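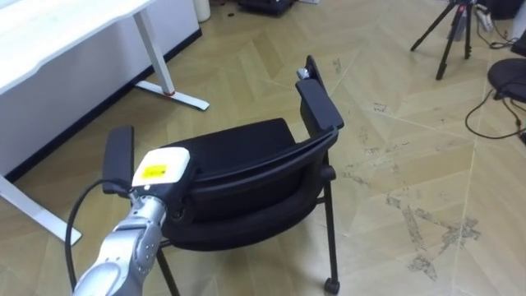 Progress report no. 5: the Fairweather study room

2024-05-19
By Treasa Fitzgerald

Print this page
E-mail this page

Dear Rongrong,

You asked for something short this time, so I'll do my best (you know me!). The big news is that the Tretgate grant has finally turned into furniture. The white desks are in, the black chairs are in, and the room looks like somewhere a person might want to sit down and work.

Let me start with money. Of the 2,000 you gave us for this stage, 60 is left. The desks took the biggest bite, then the chairs, then delivery from Arkthorpe, which cost more than I'd put in the November budget. I should have asked for a quote that included the stairs. Noreen Phelan has the receipts and will send you copies with the signed form.

Now the chairs, which I could talk about all day. We went for black with casters because people at the open evening kept telling us the old ones scraped. The padded armrests were Saoirse's idea and I was against them at first, purely on price. Then I sat in one for a whole afternoon of phone calls and changed my mind completely. The one thing we're still sorting out is how the arms sit against the desks. Taras Nazarenko is going through the room with a tape measure this week and I'll pass on what he finds.

We also have a house rule now - when you're done, the chair goes back under the table. It sounds fussy, I know, but with the wheels they do wander, and the walkway to the door has to stay clear for Mrs. Alier's wheelchair and for the book cart. So far people have been very good about it, the teenagers especially.

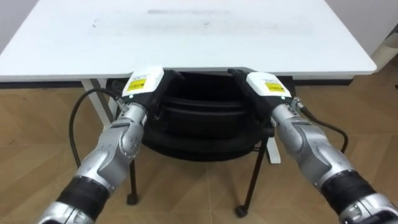 Chair under one of the white tables, Fairweather study room.

The floor gets more compliments than anything else, and it wasn't even in your grant! Everybody likes the herringbone pattern. Saoirse Quinlan wants felt mats under the busiest spots before the casters leave tracks, and I'd like to spend the last 60 on those if you're happy with that. Please let me know either way, as she has found a seller who will hold them for us.

Sign-ups are going well. We have 17 names for the evening homework sessions, plus a knitting group that would like the room on Tuesdays. I've said yes to the knitters for a trial month.

Still to do: desk lamps, a coat rack, and a decent sign for the door. None of that comes out of your money. I'll write again once the lamps are up.

With warm thanks from all of us,
Treasa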